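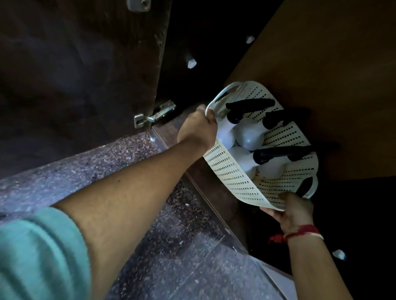

The spray bottle basket and its cupboard under the counter, Hustinley kitchen

Progress report to the Givent fund – shared kitchen, February

Hello again! We're a bit further on than I expected when I sent the last one, so I'll start with the cupboards, as that's where most of my month has gone.

You'll remember that the cleaning things used to live wherever the last person put them down (windowsill, top of the fridge, once in the oven tray drawer). The bottles now have a proper home in a white plastic basket with slotted sides, and it goes in the cupboard under the counter. It's an old basket and a bit stained inside, but it holds four bottles nicely and you can lift the lot out in one go, which saves an awful lot of crawling about. I'd put new baskets in the original budget and I've taken them out again.

The cupboard doors are staying too. They're scuffed, I know, and I did get a price for replacing them, but Clurkus wanted 184 pounds for the fronts alone and the wood underneath is perfectly sound. A sand and a coat of varnish will do it. The barrel bolts can stay as well – I rather like them, they're chunky and easy to see.

Still to do in there: sweep the bits out of the back, wipe down the inside panels and fit some sort of light. It's terribly dark once you get past the first few inches, and I've ordered 30 labels so that people can tell the glass spray from the degreaser without sniffing it.

On money, we've spent 100 pounds of your grant since the last report, nearly all of it on shelf liner, hooks and the first big order of refills from Akanda. That leaves 1003 pounds. Most of it is meant for the worktop, and I'd like to hold on to it until I have a second quote, if you don't mind waiting. The first one didn't include taking the old top away!

One thing I'd like your say on. The lunch group has asked for a lockable cupboard for the stronger cleaners, well above child height. It wasn't in the plan you agreed, but I think it's a fair request and we could manage it by dropping the second plate rack. Could you let me know if you're happy for me to swap them? I'll carry on with the sanding in the meantime and send the receipts over with the next report.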